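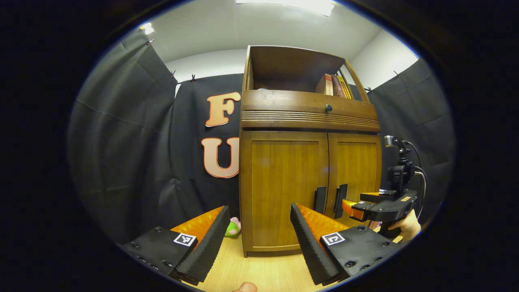
Stripping back old varnish - how far do you go?

Restoration and Refinishing > General

bluegum_bench
Hi all! Long-time reader, second-time poster. I've caught the bug properly this winter and have gone from one bedside table to a shed I can barely walk through. The latest is a small Eide sideboard from a clearance place in town, $40, solid as a rock and the colour of strong tea. I'm completely in love with it.

My question is about the finish. It has an old glossy coat that's gone a bit orange, with water rings on top and a patch near one door where somebody has had a go with sandpaper and given up. Do I strip the whole thing or just fix the top and blend it in? I've been reading for a week and every page says something different.

tallow_and_tin
Ooh, nice score! Before you touch anything, find out what the finish is. Get a cotton bud and some metho and rub a spot inside the door for a few seconds. If it goes sticky it's most likely shellac, and then you're laughing, as you can pad new shellac straight over the old once it's clean. If nothing happens, try lacquer thinner on another hidden spot. If that does nothing either, you're probably looking at varnish or poly.

I did a Eide wardrobe two years back and it was shellac on the carcass and something much tougher on the top. So test both!

Old Marri
Strip it. The lot. Blending a top into old sides never matches, and you'll see it every time the afternoon sun comes in. I've refinished more of these than I can remember and the ones I regret are the ones where I tried to save time.

fennel77
Have to disagree with Old Marri there (respectfully!). Eighty percent of the charm in these pieces is the old surface. Once it's gone you can't get it back, and half the stripped ones I see for sale look like they came flat-packed last month. Clean it first. You'd be amazed how much "orange" is kitchen grease and cigarette smoke.

My recipe: warm water, a squirt of dish soap, soft cloth, wring it nearly dry. Then mineral turps on a fresh cloth. Then go and have a cup of tea and look at it again.

Old Marri
Water rings aren't grease though.

fennel77
No, but white rings will often come out with a bit of metho on a barely damp rag, if it's shellac. Black ones have gone into the timber and then yes, you've got a bigger job on.

bluegum_bench
Loving this, thank you! Rings are white, two of them, plus one that might be grey. Did the cotton bud test on the inside of the left door and it went sticky straight away. The top didn't budge with the metho. So same as tallow_and_tin's wardrobe by the sound of it?

tallow_and_tin
Yep, sounds like somebody redid the top at some stage. In that case I'd strip only the top, leave the body alone, and use amber shellac on the top to bring the colour back towards the sides. Build it up slowly and stop when it looks right from the other end of the room. You can always go darker, going lighter is a pain.

inlet_joinery
Chiming in from Alness. I agree with stripping just the top, but check for veneer before you go at it with a scraper. Pull a door open and look at the edge of the top from underneath. If the grain carries on over the edge, happy days. If there's a thin line, put the sander away altogether and use a gel stripper with a plastic scraper. I went through the veneer on my mum's hall table and I still hear about it at Christmas.

For the hardware, drop the hinges and screws in a jar of warm soapy water, and label which door they came off. I didn't, once. Spent an entire evening swapping hinges around like a puzzle.

gumnut_g
Does anyone rate the Sindow gel stripper? My local has it for less than the one I normally buy.

tallow_and_tin
Used it on a set of chairs. Slow but kind to the wood. Leave it longer than the tin says and lay cling wrap over it.

Old Marri
Slow is right. I gave it 40 minutes and had to go again.

fennel77
Were you in the cold though? My shed in July, nothing works.

Old Marri
Fair. It was freezing.

stovetop_sal
Different tack - what are you putting in it when it's done? I use mine for records and the weight bowed the bottom shelf in less than a year. I ended up screwing a batten under the middle. Worth doing while the doors are off!

bluegum_bench
Records was exactly the plan, haha. Batten it is. And good call on the veneer, inlet_joinery. I had a look with a torch and there IS a thin line, so the sander is going back on the shelf. Gel stripper this weekend, and I'll leave the body until I've tried fennel77's wash.

Old Marri
You'll be back to strip the sides by October.

fennel77
She won't!

gumnut_g
Following this one. I've got a Stovonico dresser with the same orange look and I was about to attack it with 80 grit, so I'm off to find a cotton bud instead.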